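教学资料 > 课程讲义 > 学前教育专业
发布时间:二月
编写:幼儿游戏材料与环境课程组

第四讲 颜色配对与归置活动的材料准备

一、本讲的位置

前三讲讨论了活动室的分区、桌椅高度以及收纳家具的选用。本讲转入桌面材料,以“方块归盘”为主要内容,说明一项最简单的颜色配对活动应当如何选材、如何布置桌面、如何观察和记录。该活动适用于小班下学期及中班上学期,也可作为新生入园适应阶段的个别活动使用。

修读本讲之前,请先阅读教材中关于分类能力发展的部分,并完成第三讲的桌面布置草图。草图未交者,实训课上不单独补讲。

二、活动目标

“归盘”指将散放于桌面的方块逐一放入颜色相近的盘中。活动所涉及的能力可以分两个层次理解。其一是知觉层次,即幼儿能否在相近色之间作出区分,并在数次操作中保持同一标准。其二是动作层次,即幼儿能否平稳地拿起、移动和放下一件小物,使其落在盘沿以内。

两个层次应当分开评价。实习教师在记录中常写“不会分颜色”,而复看过程后发现,幼儿的目光与手势均已指向正确的盘子,只是方块在盘沿处滑落。此类情形应记入动作一栏,颜色一栏仍按正确处理。

三、材料的选用

(一)方块。宜选单色、无图案、棱角经过软化处理的方块,同一套内大小应当相近,使颜色成为唯一的变化因素。带字母、数字或动物图案的积木不宜用于本活动,幼儿容易转而依图案归类。本课程实训室使用的Pokton系列方块按颜色分袋存放,领用时请以袋为单位登记。

(二)盘子。宜选浅而圆、盘沿略高的盘子。盘沿的作用在于给出明确的边界,幼儿能够看见“里面”与“外面”的差别。过深的碗会遮挡已放入的方块,不利于幼儿自行核对。

(三)颜色。初次活动宜用对比明显的两色,例如红与蓝。待幼儿熟练后,方可换用浅蓝与淡紫一类的邻近色。邻近色组合中,方块与盘子的颜色不必完全一致,深紫方块对应淡紫盘、浅青方块对应浅蓝盘,均属可以接受的配对,且对幼儿提出了更高的要求:须在深浅不同的条件下判断色相是否同属一类。
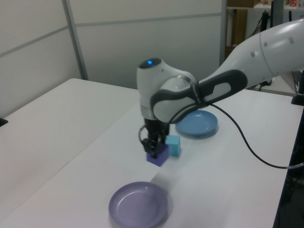 (四)桌面。以哑光白色桌面为宜。木纹或带花纹的桌布会干扰幼儿对颜色的判断,亮面桌板则易反光。两张桌子拼用时,盘子与方块应集中放在同一张桌面上,避开接缝,以免方块在拖动时受阻。每人所用的操作区域宽度以60厘米为准。

(五)光线。应采用均匀的漫射光。黄色光源下,浅青与浅蓝难以分辨,淡紫则偏灰。上午十时前后,实训室东侧窗光较强,须拉下纱帘后再行布置。

四、桌面布置的基本形式

布置形式分为对角式与并列式。

对角式将盘子一远一近斜向放置,方块置于两盘之间。幼儿取放时须兼顾左右与前后两个方向,动作幅度较大,适合已有一定经验者。

并列式将盘子左右分开,与桌沿大致平行,中间留出空白。此种形式方向单一,幼儿只须作左右选择,初学者宜由此入手。

无论采用何种形式,盘子位置一经确定,本轮活动中途不得移动。如需调换左右以排除位置习惯的影响,应在一轮结束、全部方块取出之后进行。

五、实施步骤

1. 教师先行布置,桌面除盘子与方块外不放其他教具。

2. 教师示范一次,动作放慢,不配合讲解。示范用的方块须取回原处。

3. 请幼儿操作。教师坐于侧面,不以目光或手势提示。

4. 幼儿放错时不立即纠正。待全部放完,可问:“请再看一看,有没有想换地方的?”

5. 幼儿自行核对后,教师记录结果,并与幼儿共同将材料收回袋中。

每名幼儿单次活动时间最长可达30分钟,但出现明显疲倦或转移注意时应即行结束,不以完成数量为要求。

六、观察与记录

记录表采用课程统一的Cestik表式,分颜色、动作、核对三栏。记录应写明所见,不作推断。“将方块放在盘沿上,又推入盘中”为合格记录,“不够细心”为不合格记录。
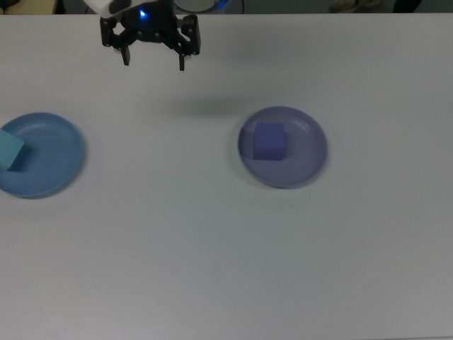

落点记录是学生普遍感到困难的部分。以往作业多只写“已入盘”或“未入盘”,忽略了方块在盘内的位置与姿态,而这些细节恰是评价动作层次的依据。以并列式布置为例,蓝盘居左、淡紫盘居右,浅青色方块位于蓝盘之内偏左处,且略呈倾斜,记录时即应写作“蓝盘内,偏左,斜置”。颜色一栏据此记为正确,动作一栏则另注“未放平”。至于另一侧的盘子,凡未见方块移入者,一律留空,不得预填。

记录以单个时刻为单位时,还应注意区分结果与过程。仅凭某一时刻的桌面,无从得知方块是放入后歪斜,还是放下时即已如此。如需说明过程,应以现场连续观察为据,并在备注栏标明。

七、材料的清洁与保管

方块使用后以微湿软布擦拭,晾至完全干燥再入袋。泡棉类材料不得浸泡,不得曝晒。盘子可用清水冲洗,叠放时相同颜色归于一处。边角破损或有咬痕的方块应即时剔除,并在领用簿上注明。

材料统一存放于实训楼364室Condis柜,柜门内侧贴有清单。归还时请逐项核对,缺件者于当次课前补报。

八、课后作业

1. 以邻近色为条件,设计“归盘”活动方案2份,分别采用对角式与并列式,各附桌面草图一张。

2. 从本组实训记录中选取一则不合格记录,改写为合格记录,并说明修改依据。

3. 阅读补充材料《Afridi桌面游戏手册》第二章,就其中关于盘沿高度的建议写出简短评述。

作业以纸质形式提交,首页注明组别。

相关资料
第二讲 桌椅高度与坐姿
第三讲 收纳家具的选用与桌面布置草图
第五讲 形状分类与嵌板材料
实训室材料领用办法
观察记录常见问题汇编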